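Remote Controls: Where to Find Them and Where to Return Them
Iltdale House residents' newsletter
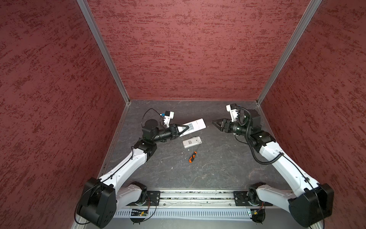
Replacement remotes

We get more requests at the front desk for remote controls than for anything else except keys. Starting January 28, 2018, remotes for the lounge television, the two guest rooms and the window air conditioners will be kept in the top drawer of the desk in the Donnelly Room. Each one has a strip of tape on the back with the room name. Please leave the tape on, even if it starts to peel. Shu-fen Lam has more tape and will redo it.

To borrow a remote, write your name and apartment number on the sheet inside the drawer. Cross your name off when you bring it back. Guest room remotes should come back with the room key.

If a remote stops working

Try new batteries first. Most of ours take two AAA batteries, and there is a box of them at the front desk. Put the old ones in the coffee can next to the box and not in the trash. If the buttons are sticky, wipe them with a cloth that is barely damp. Do not spray cleaner on the buttons. We lost 5 remotes that way last year.

If it still does not work, leave it at the desk with a note saying which room it came from and what it does or does not do. "Broken" is hard to work with. "Volume goes up but not down" is a big help.

Lost and found

The drawer also holds 13 remotes that do not match anything in the building. Some may have been packed by mistake when people moved from Clindton. Clem Tawhiri will have them out on the side table in the lounge through the end of January. If you have been getting up to change the channel, come and look. Bring the model number of your television, which is usually on a sticker on the back.

Anything left after that goes to the electronics recycling pickup. Questions can go to Lorraine McAlister in apartment 21.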